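4.3 Checking the grip on small items

The Folta software will tell you the gripper is calibrated as soon as the start-up routine ends. Treat that as a claim to be tested.
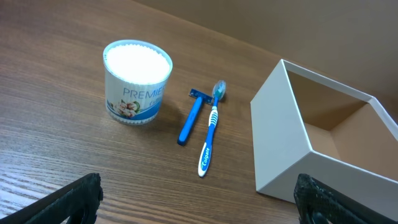 Do this check after every fingertip change, and on Tuesday before the first shift. Allow 20 minutes.

1. Put a razor, a toothbrush and an open box on the table, within reach of the arm. Leave a gap between the brush and the box.

2. Open the fingers fully and look at both textured faces. Wipe off any dust with a dry cloth. The "self-cleaning" note in the Bumitz leaflet can be ignored.

3. Open the wrist camera view. Both fingertips must show at the bottom. If only one does, go back to 4.2.

4. Run PICK SMALL 10 times on the toothbrush, putting it back by hand after each go. Write down every drop.

5. Repeat with the razor.

CAUTION: Press HOLD before you reach in. The pause between cycles looks like a stop and is no such thing.

Note: The status page shows a grip score. Renata Krajewska logged 1,687 picks and found good scores on plenty of drops. Go by your own tally.

6. Two or more drops on either item: refit the tips and start again from step 2.

Fault code 312 is covered in 4.5.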